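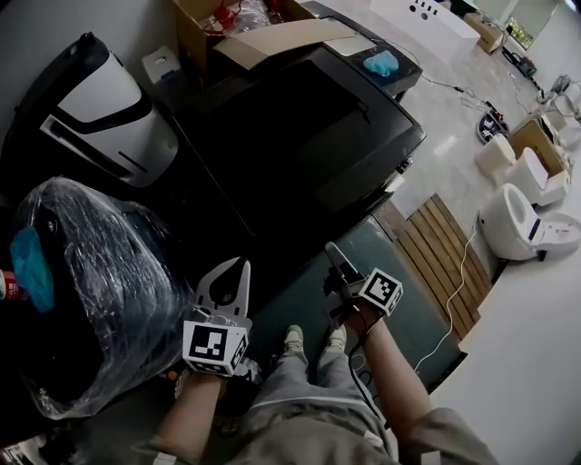
Prelby Theater Moves Fall Ticket Sales to Oksanen Hall

Sep 3, 2023

The Prelby Theater announced that its box office will operate from the lobby of Oksanen Hall for the whole of the fall season while the main building's entrance is rebuilt. All performances of "Sistidus," the season's opening production, will also take place at Oksanen Hall, which seats 460.

Patrons who bought tickets for the original venue do not need to buy them again. The theater has sold 3,262 tickets to date, and each order will be matched to a comparable seat in the new hall. Holders of printed tickets should bring them to the box office window before the performance. Electronic tickets will be reissued by e-mail through Terell, the theater's ticketing service.

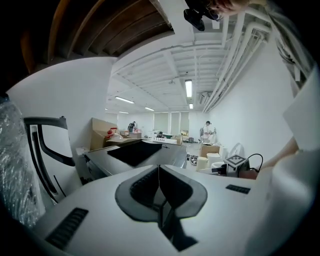

Framed posters bought with season tickets will be held for collection at the Oksanen Hall window and will not be mailed this year. Each poster will be packed before pickup in clear bubble wrap, the same sort of sheet that hangs at the far left of the photo, and patrons are asked to leave the wrapping on until they are home. A receipt or order number is required.

"We recognize that a change of venue is an inconvenience, particularly for subscribers who have held the same seats for many years," said Tanner Gill, general manager of the theater. "Our staff will contact every subscriber individually to confirm the new seating."

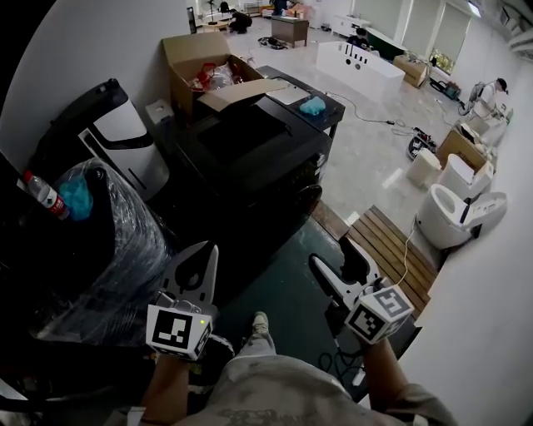 Subscribers who do not wish to accept a new seat may request a refund or a credit toward a later production. By the time of the announcement, 1,371 seats had been reassigned. Service fees will be returned along with the ticket price.

The theater will hold back 100 seats at each performance until noon on the day of the show. They will be sold in person only, with a limit of two per customer.
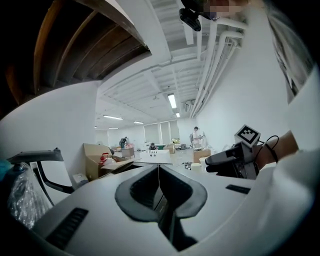 Tickets purchased from resale websites cannot be exchanged or refunded by the theater. The main building is expected to reopen in March.

14 shares | 3 comments

rowJ_regular
Got my e-mail this morning. Row F on the aisle, so no complaints.

Denise
Is the parking lot behind Oksanen Hall open in the evening? The notice doesn't say.

matinee fan
Two per customer is going to be hard on families.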